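Pondotley Forums > Arms and End Effectors > Grippers
Thread: Perow two-finger vs the Grorkik, worth swapping?

benchrat_6
Been running the Perow fingers for a fortnight after everyone on here raved about them. I'm not convinced. The sales page promises "clean closure every cycle". Mine close well enough near the camera, but I get dropped washers and I can't see why I'd pay double what the Grorkik costs.

Wrist camera view with the fingers shut, big cream plastic box on the right:

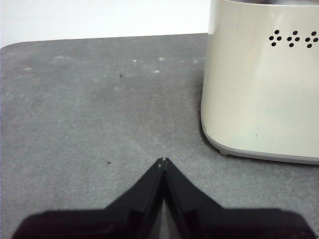 Page 2 of 6

toggle_west
Is that a sliver of light between the fingers? I'd want to know whether that's a gap or just shine before blaming the gripper. A thin washer won't forgive much.

benchrat_6
Could be either. Feeler gauge says nothing gets in at the tip, but I don't trust it further down.

mossgate
Gripper's fine, camera's badly placed. Look how much of the view is black gripper body. You're asking the Vaughan controller to find a washer on a blotchy grey table with the bottom of the picture blocked. I'd tilt the mount before spending a penny.

toggle_west
Disagree. Mine is mounted the same way and I did 114 picks in February with 2 drops, on the Grorkik. Same controller.

mossgate
Same washers? Same table? Otherwise that number tells us very little.

toggle_west
Bigger washers, I'll give you that.

benchrat_6
So we've compared different parts on different benches. Lovely. I'll put the Grorkik back on, leave the camera alone and run the small washers again. If the drops carry on I'll move the mount.

mossgate
Wipe the table down first, there are specks on it.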